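Five-finger hands or plain parallel grippers for small tabletop stuff?

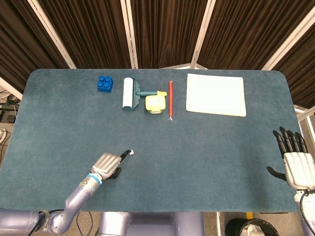
1 min read

posted 21st March by postberg_bench

I have a two-armed humanoid on loan time at a felt-covered table, and my job is to say whether hands beat grippers for picking up office junk: tape measure, lint roller, pencil, notebook, toy brick. The parallel jaws did 120 tries in February and were boring and good. The hands are more interesting, in the way a toddler is interesting. How many tries before I can compare them without embarrassing myself?

qiu_wrangler
Same 120, same objects, same starting spots. Anything less and you're comparing moods. Log the pencil and the notebook separately. Flat things are where my fingers lost 30 grasps out of 150, nearly all by pushing the item along the felt like a tiny snowplow. Try approaching the notebook from its bound edge. Also check your wrist cable slack before blaming the controller. I blamed mine for 12 days.

cemthorpe77
grippers. always grippers

humden_lab
Depends what comes next. If the lint roller only has to go in a bin, jaws win and you can go home early. If it has to be rolled on something, you'll want the thumb. I'd run both and report time per grasp too, as the hands look much worse there.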